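Notebook, bedroom set - Jan 18, 2024

Basket question again. Adwoa wants the white perforated basket written up as the standard toy tidy for the bed layout, and I said I would put my doubts on paper before anyone orders 20 of them. Gray sheet, checked pillowcase, soft toys.

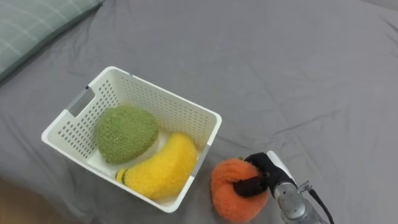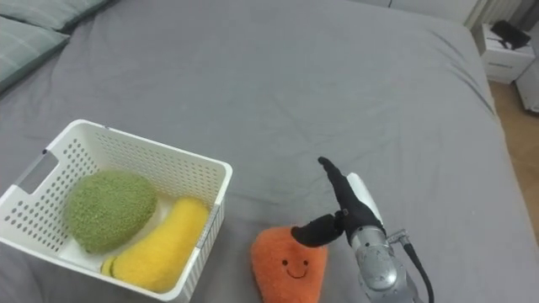

Fetstead Household Trials - Soft Goods and Storage Group

What I was asked to settle: does a basket on the bed make tidying easier, or does it only look tidier to the person who put it there? The draft sheet from Prostside says a basket "invites the user to put things away." I have never been invited anywhere by a basket. I would like that sentence out, or I would like to see what it rests on.

Things I'm willing to write down.

The basket is easy to spot against the gray. White on medium gray, fine. On the white sheets we use in the other room I expect it to be a good deal less obvious, and the draft says nothing about sheet color. Faustine says color is a styling matter and belongs in the appendix. I disagree and have told her so. If the claim is that people find the basket quickly, then what it sits on is part of the claim.

The holes. The draft credits them with "airflow for damp items." These are plush toys. Why would anyone put a damp plush toy in a basket on a bed? If it's damp it goes on the rack. The holes do let you see a bit of what's behind the wall, and I'd guess they save some plastic. I would stop there.

The handle slot is at the short end, up near the rim. Good place for it if you drag the basket toward you, less good if you lift it from one side with stuff in it. I want a lift with a full load before we say "easy to carry." Laurier offered to do it next week with the heavy toys. Heavy toys are not what this is for, but all right.

Sheet wrinkles. This is my real objection. A basket on a mattress is a basket on a soft surface, and this sheet was never flat to begin with. Ekua thinks it makes no difference with a flat-bottomed basket. Possibly. But the draft shows the layout as a line drawing on a dead level bed and I don't know anyone with a bed like that. Put a proper wrinkled sheet in the drawing, or say that the sheet should be pulled tight first. If it has to be pulled tight first, that is an extra step and it goes in the instructions where people can see it and complain.

Toys. We have the green one and the yellow one with the green tip. For the label I had asked for names, and got two for the green one and two for the yellow one. Fuseini calls the green one the melon. Adwoa's list has it as an avocado. The yellow one is either a banana or a squash depending on who held the pen. I don't care which, but the list and the label have to agree, because last April we had a "pear" and a "green fruit" on the stock sheet and bought a replacement for something that was sitting in the drawer. For now: GREEN FUZZY and YELLOW LONG. Anyone who wants to rename them can retype the sheet.

Capacity. The draft says "holds a child's everyday soft toys." Whose child? My sister's has far more than would go into this, and they'd be heaped over the rim. I'd accept "holds a few small soft toys," which is dull and safe. Major, the supplier, quotes 1,000 openings and closings for their lidded box, and somebody has pasted that figure into our draft. Our basket has an open top. Deleted.

Pillows. Faustine wants them in the layout for a lived-in look. No objection, as long as they stay at the head end and the basket doesn't end up leaning on them. I can see somebody at home doing exactly that to make room, then deciding the basket tips over.

On the bed or beside it? I asked this at the start and never got a proper answer. Adwoa's reasoning is that the toys are on the bed, so the basket should be too, and you carry it off when you're done. That works if you carry it off. I think most people will shove it to the foot of the bed and find it with their feet at night. I have no evidence for that, same as they have none for the other thing. The Graltumville panel could tell us. It's 100 households and we would only need to ask one question: where is the basket the next morning?

To do
- Me: strike "invites," "airflow," and the lid figure from the draft.
- Laurier: full load lift, by the handle slot only, then with both hands on the rim. 3 tries each.
- Ekua: same basket on a tight sheet and on a badly made bed. Push it, see if it rocks. Write down what happens even if it's nothing.
- Adwoa: hold the order until the above is in.
- Fuseini: labels, using the names as given.

Added later: Adwoa read this over lunch and says I am against baskets. I own four. Two of them are under my bed, and I couldn't tell you what's in either. She has agreed to hold the order but wants the lift results before she'll discuss the wording again.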